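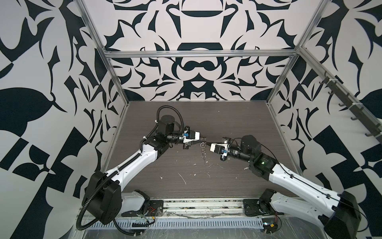
8月10日 星期一

钥匙圈这个任务录到905条，可以停了。

上次写这个系列还是五月，当时刚把两只机械臂的零位对齐，录了一点叠布的数据，后来布的任务搁下了，因为叠得好不好连我们自己都说不清。有人觉得边对上就算，有人觉得要压平才算，标注的时候吵了好几次。所以换成钥匙圈。钥匙圈的好处是结果清楚，从一只夹爪交到另一只夹爪，再挂到侧面的挂钩上，挂住了就是挂住了。

任务拆开来讲是这样的：钥匙圈放在桌面随便什么位置，离它近的那只手去夹起来，抬到中间，两只手凑近，换手，右手转过去往钩子上挂。如果一开始就是右手夹起来的，也要先交给左手再交回来，这一条是后来加的，为了让换手这个动作在每条数据里都出现。加了以后每条变长，操作的人都不太高兴，我也不太高兴，但训练出来确实好一些，就留着了。

钥匙圈比我想的难。布是软的，夹哪儿都能夹起来；积木是硬的，夹好了就不动。钥匙圈夹住上面的环，下面一串还在晃，晃的时候相机里看到的形状每一刻都不一样。刚开始录的时候，大家都会等它停下来再交，停一两秒，有时候更久。人觉得这样稳妥，模型学到的却是到了中间就停住，而且不知道什么时候该走。第一版策略在中间停住就不动了，两只夹爪面对面，能一直停到我去按停止。

查数据的时候才看出来，停顿那一段里画面几乎没有变化，动作也几乎是零，对模型来说，每一步最合理的预测都是继续不动。至于人是怎么决定可以走了的，数据里看不出来，多半就是耐心用完了。

后来定了规矩：不等。到中间以后直接凑近，晃就晃着接。接手的夹爪对准环的上沿，不去追下面那一串。刚改的那几天失败很多，掉在桌上，或者夹到旁边的金属片把整串带歪。过了一阵手熟了，速度反而比原来快。

写一下采集的流程，之前有人留言问过。

操作的人坐在外面，两手各拿一只主手，里面的机械臂跟着动。踏板踩一下开始，再踩一下结束。结束以后屏幕上跳三个选项：成功、失败、丢弃。失败和丢弃要分开，这个我要多讲几句，因为我们在这里浪费过时间。

失败是任务没做完，但过程是正常的，比如掉了，捡不回来，或者挂钩没挂上滑下去了。丢弃是数据本身有问题，比如相机掉帧，人中途说话分神手停在半空，踏板踩早了，开头少一截。失败的数据以后还有用，可以拿来训练判断成败的那个小模型，丢弃的就真的不要了。一开始只有一个叫“坏”的按钮，什么都往里放，结果后来想用失败数据的时候，得一条一条重新看。

905条里面，最后标成丢弃的有185条，比例偏高。其中一大块是同一个原因：左手那一路的时间戳慢了，动作和画面对不上。单看每一路都正常，放在一起看才发现夹爪在画面里还没合上，记录里的指令已经合上了。延迟不固定，没办法统一挪回去，试着按夹爪开合的时刻去对齐，有些能对上，有些差得离谱，最后决定全部丢掉。Montserrat Gallardo 认为可以留着，理由是策略本来就要学会应付一点延迟。我不同意，推理的时候延迟是另外一种样子，拿这种乱的去教它，教出来的东西不好解释。我们各训练了一版来比，带着这批数据的那版交接的时候合得早，经常夹空。她看完录像说那就丢吧。

记录软件用的是 Rastura，我们自己写的，名字是随便起的，现在要改也晚了，到处都是这个前缀。它做的事情很少，收各路相机和关节的数据，打时间戳，写文件，结束时问一句标什么。时间戳的问题修好以后加了一个检查，每条录完自动算夹爪指令和实际开度之间的时差，超过阈值就直接弹红色，当场重录。这个检查如果一开始就有，能省下好几天。

关于位置的多样性。让人随便放，人放出来的其实不随便。我把前面一批数据的起始位置画成散点图，绝大多数挤在桌子中间偏下的一小块，因为那里伸手最方便。桌角几乎没有，靠后面那一条也几乎没有。训练出来的策略在中间很好，往后挪一个手掌的距离，它就伸到原来的位置去夹空气。

解决的办法很土，屏幕上先显示一个随机点和一个随机角度，人照着放，不用很准。放的时候有个透明叠图，把目标位置盖在相机画面上，差不多就行。钥匙的朝向也一样，有时候要求摊开，有时候要求叠成一团。叠成一团的最难，环压在下面的时候得先拨一下才能夹。拨这个动作每个人做法不同，有人用夹爪尖推，有人夹住一片提起来抖一下再放。我本来想统一，后来没管，两种都收了。目前看模型倾向于推，抖的很少出现，偶尔出现一次会看得人有点紧张。

操作的人之间差别也比想象中大。参加录制的前后有6个人，录得最多的两位手法很不一样。一位交接的时候总是两边同时往中间走，另一位习惯把一只手停好，另一只手过去接。混在一起训练，策略有时候会犹豫，两边都走一点，又都退一点。按人分开训练没有这个问题，但各自的数据量又不够。最后给大家统一了一条：夹着东西的那只先到中间，另一只再过去。旧的数据没有删，加了一个操作者编号作为条件输入，推理时固定用一个编号。效果还可以，我不是很喜欢这种做法，以后数据多了想去掉。

什么时候松手也要统一。接手的夹爪合上以后，给的那只不能马上松，要等一小会儿，不然有一半概率掉。也不能等太久，两边都夹着的时候，谁稍微一动就在互相拉。我们没有力传感器，只能看电机电流。操作的人手上也感觉不到，靠看。有两个人学会了看环有没有轻微转动，转了就说明对面夹实了，可以松。我自己学不来，我是心里数一下。

每天的安排，上午录两轮，下午录一轮，一轮不超过一小时。超过一小时以后的数据看得出来，手开始发飘，接之前会多绕一点，失败率上升。我们试过中间休息十分钟接着录，用处不大，不如换人。有一天为了凑数量录到晚上，第二天看回放，最后那一段几乎每条交接都要试两次，后来训练时给那一段降了权重。

收尾的工作也写一点。每轮开始前都走一遍固定动作，两只手各到几个标准姿态，存一张图，和第一天的图叠起来看，偏了就停下查。相机歪过一次，歪得很小，肉眼看单张看不出来，叠起来一看边框都是双的。那之后的半天数据单独放了一个目录，用的时候要不要带上，看情况。

夹爪指头也换过一次。换之前和换之后的颜色略有差别，我担心模型会认颜色，特意留了一小批换之前的做测试，没看出影响。也可能是测试太少。

命名规则不想再讲了，只讲一件事，任务名字不要写在文件夹名里，写在每条数据自己的元信息里。Hegde 那个版本的数据集就是写在文件夹名里的，后来任务改了要求，文件夹名没改，三个月以后谁也不知道里面那批算哪个版本。我现在每条都存一句任务说明，改一个字就是一个新的版本号。麻烦，但查起来快。

目前的结果。用筛过的数据训练，中间区域基本能做完整个流程，四周还差一点，主要差在夹起这一步。交接反而比较稳。挂钩这一步有个毛病，它认准了靠前的几个钩子，靠后的几乎不去。回去看数据，人也是这样，靠后的不顺手。随机点只随机了桌面上的位置，没有随机挂哪个钩子，是我漏了。所以说是可以停了，其实还要补一批指定钩子的，先按每个钩子同样数量来补，补多少等看完第一轮训练再定。

失败恢复也缺。现在的数据里，掉了以后重新捡起来的例子不多，早期大家掉了就踩踏板标失败，重新开始。这样干净是干净，可是策略自己跑的时候掉了，它没见过这种情况，手还停在中间等着接。从这周开始改成掉了不许结束，能捡就捡，捡完继续。另外会专门录一些从中途开始的，比如钥匙圈已经夹歪了，已经交了一半，让人从这里救回来。这种录起来很短，但摆初始状态很花时间，得一个人在里面摆，一个人在外面操作，摆的人手要完全退出来才能踩踏板。

有人在上一篇下面问为什么不用仿真。链条那一串在仿真里我调过一阵，接触参数怎么调都不像，要么像面条，要么像焊在一起的。可能是我水平不够。叠布那次也一样。如果有谁做过小链条的仿真，愿意讲讲参数怎么取，可以留言或者发邮件。

Bikik 和 Usska 两台训练机这周都占着，新的一版要排到周四以后。排到之前先把补录的随机钩子界面写了，再把失败数据里还没分原因的那些看完。原因打算分得粗一点，没夹起、交接掉、没挂上、其他，分太细了标的人会乱选。

数据暂时不放出来，元信息里有操作者的名字，还没清理。清理完再说。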